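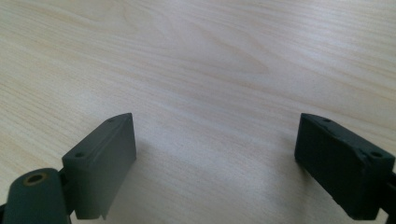 PRESS RELEASE
July 10, 2018

Rinmont swap evenings are back, and we've finally got a proper room

I've been putting off writing this because I wanted the keys in my hand first. Well, I have them now, so I can tell everyone that the Rinmont Board Game Swap returns this November, and we're moving out of the back of the café and into the old Walczak furniture showroom on the high street.

If you came last year you'll know why. We had 167 people through the door over the season and seats for a good deal fewer, and I spent one whole evening playing a farming game on a windowsill. I lost, too – I'm still blaming the windowsill.

The new place holds 20 tables with room to walk between them, and there's a kitchen at the back with a kettle that works. The lift is being looked at. Until it's sorted, anyone who can't manage the front steps can come in from the yard on Bevano Lane, which is flat all the way. Ring the bell by the green gate and one of us will let you in.

The swap itself runs the way it always has. You bring a game you're done with, you get a token, and you spend the token on something from the shelves. Please check your boxes before you come! Missing a pawn or two is fine if you put a note inside. Missing the board is a bit much, and yes, it has happened twice.

We start with about 230 games on the shelves, a good few of them passed on to us by Kirex, the toy shop that closed in the spring. Lots of those are for younger children, so I'm hoping to see more families at the early session. That one runs from four until six, and the late session goes on until 10, or whenever the last game of the night finishes if the players promise to stack their own chairs.

Entry is £2 for adults and free for under-sixteens, with no booking. Tea is whatever you want to put in the tin. I'd love it if somebody brought cake, but I'm not organising a rota again after last time.

Local papers and newsletters are welcome to use any of this as it stands. If you'd like to come and have a look at the room before we open, drop a note through the showroom door marked "Game Swap" and I'll get back to you. I'm in most afternoons, putting up shelves.

ENDS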